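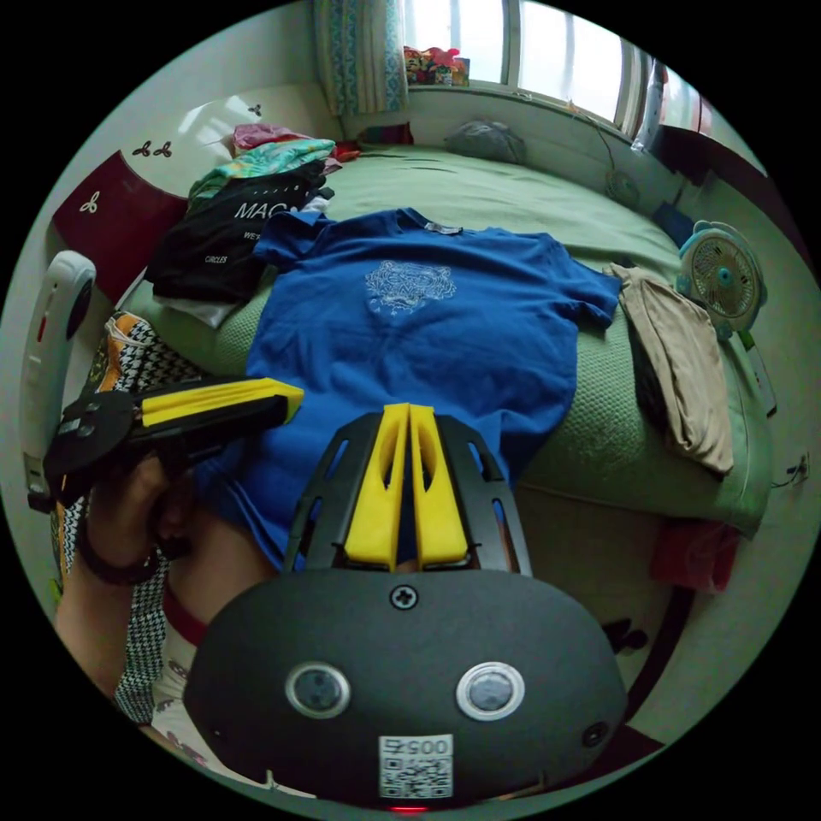 Blue T-shirt with the tiger-head graphic.

Holloway Youth Track Club
Minutes of the Spring Meeting
Thursday, April 2, 2020, held by phone

Chair: Sulastri Majimbun
The call opened at 7:05 p.m. Two parents joined late and were brought up to date before item 2.

1. Minutes of the February meeting
Accepted with one correction. Under "Equipment," the hurdles were listed as being stored at the Cemthorpe field. They are in the shed behind the Holloway gym. The shed key is still with the middle school coach.

2. Season schedule
The Kelto Relays have been called off by the host club. Entry fees will be sent back by check. The home meet in May is on hold. The school district has closed all outdoor tracks and has not given a date for opening them.

There was a long discussion on whether to cancel the whole season now or wait. Several parents wanted a clear answer so they could stop planning around it. The coaches asked for more time, mainly for the older runners, who have been training since the winter. It was agreed to wait until the next call and decide then. Group practice stays off until further notice, and this includes small groups meeting on their own at the park. Parents are asked to back the coaches up on this.

3. Training at home
The distance coach sends out a weekly plan by email. Some families said they had not been getting it. The mailing list was copied from last year's form and has old addresses on it. Anyone who is missing the emails should write to the club address with the runner's name and age group.

Questions came up about throwers and jumpers, who have little they can do without a field. The field events coach will write up a short strength plan that needs no equipment. She asked that nobody throw a shot in the back yard. One parent reported a broken paving stone.

4. Money
The club account stands at $3,159 after the winter bills. The deposit for the Kelto bus, $200, has been returned in full. The insurance payment is due at the end of the month and has to be made whether there is a season or not.

Refunds of the season fee were raised. The fee is $84 per runner. Three choices were talked over: a full refund, a half refund, or carrying the fee over to next season. Most on the call were in favor of carrying it over, with a refund for any family that asks. Two people felt that families should not have to ask, given how many are out of work or on short hours. The matter was left open. Sulastri will send out a short survey, and answers will be kept private.

5. Club shirts
The order with Nudlow Printing was placed before the closures and cannot be canceled. Nudlow has offered to hold the boxes at no charge until the shop can open its front counter again. The offer was accepted.

It was asked whether the order should be handed out this year if there are no meets. Agreed that it should. The runners were promised shirts and the money is already spent. Pickup will be by age group, on separate days, from a table outside the gym if the school allows it. Families who need a different size should wait until everyone has picked up, then swap through the club list.

A parent asked if shirts from past years can be worn at meets. Yes – any club shirt is fine for practice and home meets. Away meets need the current one so that officials can match runners to the entry sheet.

6. Senior runners
The spring dinner will not take place. The club would still like to do something for the runners who are finishing high school. Ideas included yard signs, a page on the website, and a drive-by on the evening the dinner would have been held. Yard signs had the most support. Prices are to be brought to the next call. Parents of seniors are asked to send in a photo and two or three lines on their runner's time with the club.

7. Other business
The lost and found box from the indoor season is full. It has water bottles, single gloves, and one good pair of spikes, size 9. Anything not claimed by the end of the school year will be given away.

The website still shows the old practice times. These will be taken down and replaced with a notice.

The Cemthorpe club has asked if we would share the cost of a timing system next year. There was some interest, but no one wanted to commit money at present. Sulastri will write back and ask for the full price.

Actions
Survey on season fees – Sulastri
Reply to Cemthorpe – Sulastri
Strength plan for field events – field events coach
Mailing list corrections – secretary
Yard sign prices – senior parents
Website notice – secretary

The call closed at 8:20 p.m. The next one will be set by email and will use the same phone number and code.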